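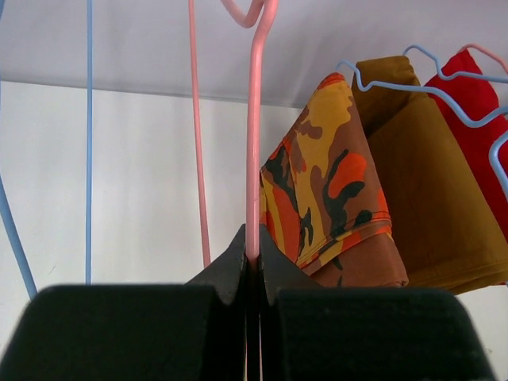

Can a machine hang up my washing yet?

My sister asked me this in December, standing in my kitchen with a wet pillowcase in each hand. She has heard me talk about robots for 10 years and she wants to know when one will come to her flat. I promised her an answer and I am writing it down here, so that she can stop asking me at family meals.

My short answer is: pieces of it, slowly. A hanger is the friendly part of the job. It is stiff, it keeps its shape, and if you close two fingers on the wire you know more or less where the rest of it is. Wire hangers do like to catch each other on a crowded rail, but this is also true when I do it myself.

The garment is another matter. Before you can hang a shirt you must find the shoulders, and a shirt in a heap has no shoulders. Pick it up from the wrong place and you have a different heap, only higher. My friend Yurani Huamán, who worked for years in a laundry in Limstead, could find a collar without looking. I asked her how, and she could not explain it. I think this is the real difficulty for the people who write the software.

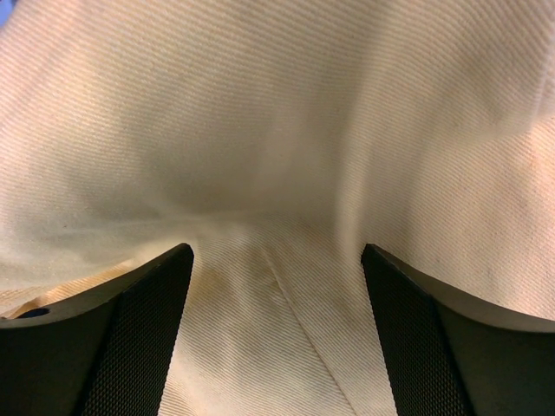 What the fingers know about cloth

From so close, cloth is all folds. Twill at least has its diagonal ribs, and a rough pattern on the fingers should help them to hold it. But a fold can be one layer or two, and I would not like to bet which. People feel this with the thumb, without thinking.

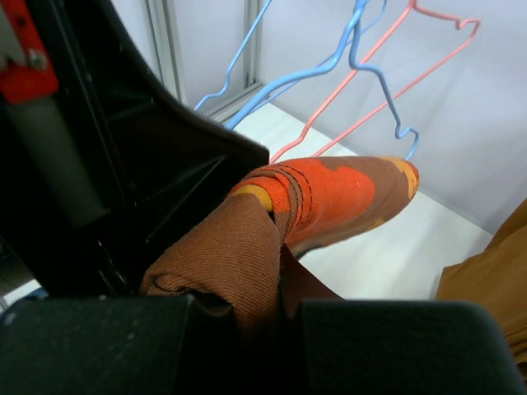

My own test for a household robot is very simple. I would give it one mixed basket and go out for 2 hours. With a piece like the brown and orange camouflage one, twisted in the grip so that its end looks like the toe of a sock, I would already be happy if the machine knew which end is which. I am not sure that I know it. Yuxi Li, who reads this blog and is more patient than me, wrote that I should count a half-finished basket as a success. Perhaps she is right - I have left many baskets half finished.

So, dear sister, keep your pegs for now. I will look at folding next, when I have found the time, and towels before shirts.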